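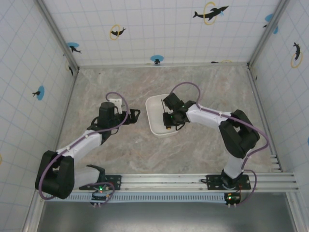 Workplace Guides / Bench Automation

7/8/18
Prepared by the Operations Documentation Unit, Binness

Section 4: Working at a Two-Arm Tool Tray Station

4.1 Purpose

This section applies to all staff assigned to a two-arm station at the Medmont and Lerosau workshops. It sets out how a station is made ready for tool tray work and how the duties of the bench attendant differ from those under the former manual procedure. It is to be read with Section 3 (Electrical Isolation).

4.2 Change in duties

Under the manual procedure, the attendant placed each hand tool in its tray and carried the tray to the issue counter. At a two-arm station the arms handle the tools. The attendant prepares the surface, supervises the cycle, inspects the tray and signs the release sheet. Responsibility for the contents of a released tray remains with the attendant who signed for it.

Staff moving from the manual benches keep their present classification. Each is to complete two supervised shifts before working a station alone. Hours spent in supervised shifts are recorded under code 815.

4.3 Preparing the station

1. Confirm that the supply to both arms is isolated.

2. Clear the work surface of tools, cloths and paperwork. Wipe it with a dry cloth.

3. Check that each mounting plate is seated on the front rail. Do not adjust the plate screws. Report any movement to the maintenance desk on extension 960.

4. Follow the purple cable along each arm from the base to the gripper. It should have enough slack to pass around the elbow without pulling tight. Replace any missing tie on the forearm before proceeding.

5. Place one shallow white tray near the centre of the surface, with the raised rim facing up. The tray need not be square to the front rail.

6. Lay one screwdriver in the tray. The whole of the tool must lie inside the rim.

7. Step back from the front rail and restore the supply.

8. Look for a green light on each of the boards below the mounting plates. If either is unlit, isolate the supply and call the maintenance desk.

Note: A red light may also show on the left-hand board. At stations of the present pattern this does not prevent a start.

CAUTION: The elbows travel outside the line of the grippers and may pass over the side rails. Keep hands, sleeves and lanyards clear of the whole surface while the supply is on.

4.4 Running a cycle

1. Select the Maillard tray program at the station console and set the speed to 50. The setting of 100 is reserved for maintenance staff.

2. Press Start and remain at the station. An attendant may supervise one station only.

3. If a tool is dropped, or a gripper closes on the rim of the tray, press Stop. Do not reach in to correct the tool.

4. Isolate the supply before removing the tray or recovering a tool.

5. Inspect the tool for damage to the handle and shaft, then sign the release sheet.

4.5 Stoppages and workload

Time lost to a stoppage is entered against the station and is not counted in an attendant's individual output. Supervisors are not to ask attendants to make up stopped cycles by hand unless the manual bench has been formally reopened.

An attendant who considers a station unsafe may withdraw it from use without prior approval. The station is tagged, the maintenance desk is informed and the attendant is given other duties until it is returned to service.

4.6 End of shift

Return both arms to the rest position from the console, isolate the supply and remove the tray. Leave the release sheets in the folder at the issue counter. Changes to this section proposed by staff will be considered at the December review.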